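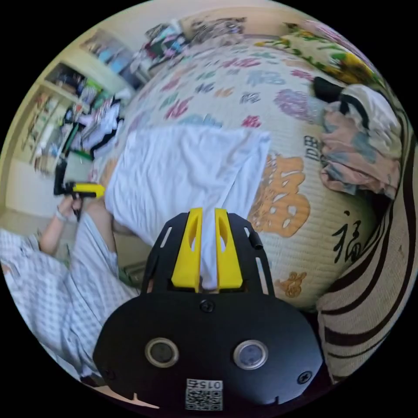
Recogida de demostraciones con pinza manual

La recogida de demostraciones con pinza manual es un método para obtener ejemplos con los cuales se entrena un sistema de aprendizaje robótico. Una persona realiza la tarea con una o dos pinzas que sostiene en las manos, y el movimiento queda registrado sin que sea necesario un brazo robótico.

Características

La pinza suele llevar dos dedos y una cámara de gran angular, orientada hacia la zona de agarre. De las imágenes se calcula la trayectoria de la mano y la apertura de los dedos. Cada ejecución completa de la tarea recibe el nombre de episodio. En tareas con tela, como doblar ropa, se usan por lo general dos pinzas a la vez, porque un solo punto de agarre no permite controlar bien los bordes.

Recogida en domicilios

El proyecto Husar, desarrollado en Forudville por la empresa Prasside, reunió episodios de doblado en 30 viviendas. Según Samah Ezzat, responsable del protocolo, cada sesión duraba 20 minutos y se hacía sobre la cama o la mesa de la casa, sin ordenar antes la habitación. El conjunto resultante, llamado Prunine, contiene más de 141 horas de grabación.

Limitaciones

Ehab Farouk ha señalado que las telas blancas sobre fondos estampados – y también los pliegues muy finos – exigen una revisión manual de los episodios. Otra dificultad es el cansancio de la muñeca.

Véase también: aprendizaje por imitación, manipulación de objetos deformables.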